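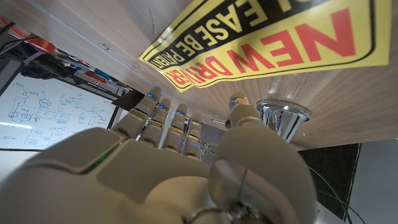
Sat 1 October

Desk corner, continued

I came in for the desk and not for the work on it, so this entry is mostly furniture. The aim was to have one desk where a person can sit the whole day without moving things from one side to the other. In February we made the first arrangement and it was never corrected after that.

The yellow NEW DRIVER sign stays where it is. I asked in the channel if somebody wants to have it removed, and the answers were all for keeping it. Please do not stick anything over it. If the glue becomes weak, use the thin double-sided tape from the Erkton drawer, not the foam one, which leaves a gray layer on the wood that must be scraped.

The wood itself I cleaned with a cloth and a very small amount of soap. The Moschos oil is not for veneer. I tried it last winter on a spare piece and it made a dark spot that is still there.

Monitor arm

The arm is the black one with joints. I adjusted the tension with the long hex key, a quarter turn at a time, until the screen stayed at eye height for me. For taller people it must be done again, I think. The key goes back to the Zeltanov toolbox, slot 19.

The white cable behind the monitor has a loop in it on purpose. When the loop was shorter, the plug was pulled each time the screen was turned toward the wall. I would like to have a proper clip for it, but the clips we have are for thicker cable and they let it slide out.

The pink note on the monitor I did not touch. Whoever wrote it, please move the content to the wiki when it is not needed at the desk anymore.

Desk top

I wanted to take the small things away and put them in a tray. Then I saw that the tray takes more place than the things do, so I left them near the monitor. The boxes can stay at the far end for now. The red cylinder is in a bad position in my opinion, too close to where the elbow goes, and I will ask on Monday before I move it.

The gray metal strip across the desk is good to have as a border: papers and keyboard on one side, everything else on the other. I know this is only my habit.
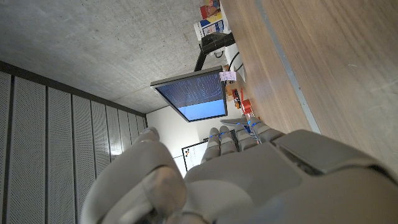

Wall and sound

The perforated panels help with speech, but with the concrete ceiling the room still has some echo. I clapped at the desk and at the door and I could hear the difference -- the door is worse. The Munalen catalog has ceiling pieces, item 972, and the price with delivery is 3,174. I wrote it in the request list with priority 2.

Open points

Clips for thin cable, one small bag.
Ask about the red cylinder.
Wipe the dark trim at the top of the panels. It needs the ladder, and the ladder is in the other building until next week.
Print the hex key size on a label for the arm.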